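Moving out of the flat on Ellik Street

I gave notice in January. The lease ran out at the end of the month after, and I had lived in the same four rooms for long enough that I had stopped seeing most of what was in them. Several people asked me to write down how I went about packing up, so I am putting it here in one place. Some of it will only be useful if you live somewhere like I did, on a third floor with no elevator.

The first thing I did was get prices. I called two moving firms. Sturura wanted a flat fee that came with a crew of three and a truck with a lift gate. Ragab charged $105 an hour for two men and a smaller truck, with a minimum of four hours. I went with Ragab. I figured I could carry the small boxes down myself the night before and have everything else lined up by the door, and that is how it went. They were out in just under five hours, and the final bill was lower than what Sturura had quoted.

Weight matters more than people expect. The estimate form asked for a guess, and I put 2,000 pounds. The man on the phone said most people guess low. I never found out the real figure.

Boxes

I bought new boxes in two sizes and nothing else. In past moves I had used whatever the grocery store was throwing out, and none of it stacked. Same-size boxes stack. I used 43 of them in the end, mostly the small size. Books only ever went in the small ones. The large ones took bedding, coats, lampshades and the pots.

I wrote the room on two sides and the top of each box, plus a number. The numbers matched a list in a notebook. The list was short, things like "17, kitchen, baking pans, scale, rolling pin." I got lazy after box 30 and wrote "misc" four times, and those four are still sitting in the hall closet at the new place.

Tape: buy the decent kind and a dispenser with a handle. I ran out at nine at night and had to finish with masking tape, and two of those boxes opened on the stairs.

What to take and what to leave

My rule was that if it cost more to move than to replace, it stayed. The bookcase from the hall stayed. So did the big desk, which had been put together in the room and would not have gone back out through the door in one piece. Gaétan Pelletier from downstairs took the desk apart over two evenings and set it up again in his own place, and he gave me a case of cider for it. I thought that was a fair trade.

Appliances are their own problem. The refrigerator belonged to the landlord, so I only had to clean it. If you own your washer, find the shipping bolts well before the day. They hold the drum still on the truck. Mine were in a kitchen drawer, in a bag with some picture hooks. If yours are gone you can order a set by model number, but leave time for that. Shut off the water, disconnect the hoses, have a shallow pan and a towel ready, and drain the filter as well if your machine has one.

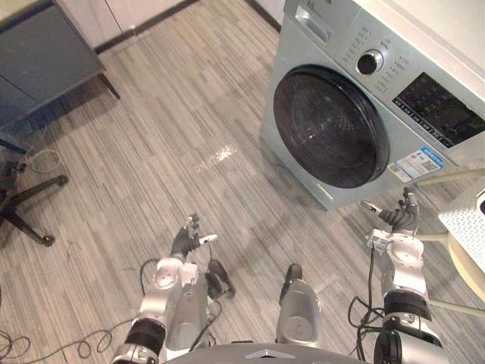
Cleaning for the deposit

The deposit was one month's rent and I wanted all of it back. The lease had a checklist stapled to the last page that I had not looked at since I signed. I would suggest reading that page before you start cleaning anything. Mine said nothing about windows, which I had planned to spend a morning on, but it did mention the inside of the oven, the light fixtures and the tops of the door frames.

I started at the top of each room and worked down. Light fixtures, then door frames, then walls, then baseboards, then floor. The oven I did the night before with baking soda paste and left it until morning. It took two rounds. For the nail holes I used a small tub of filler and a plastic card, and sanded them once they had dried. The paint did not match exactly — it had yellowed a bit over the years — but the landlord did not bring it up.

Bathrooms go faster if you take everything out first. Everything, including the mat and the bottle of shampoo with an inch left in it. I had always cleaned around things before, and it takes twice as long. For scale, plain white vinegar on a rag, left for a while, then a brush. Get down low and wipe the base of the toilet on all sides, the back included. It was on my landlord's checklist as its own line.

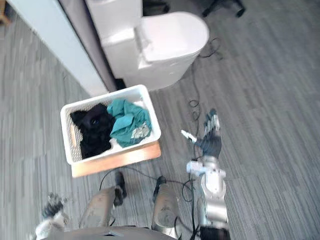 Toilet with the lid down.

The walk-through took 90 minutes, mainly because the landlord likes to talk. He ran a finger along the top of one door frame, just as the checklist had warned, and then told me about his brother's boat. The check came in the mail a couple of weeks later for the full amount.

The new place

It is on the second floor, near the Sasovon bakery, and the stairs are wider. I put the bed together first and the kettle on second. The books took me a week. I still have no curtains in the front room, and I am using a bedsheet and some clips until I get around to measuring the window.

If you have a good way of moving houseplants, leave it in the comments. I lost the fern.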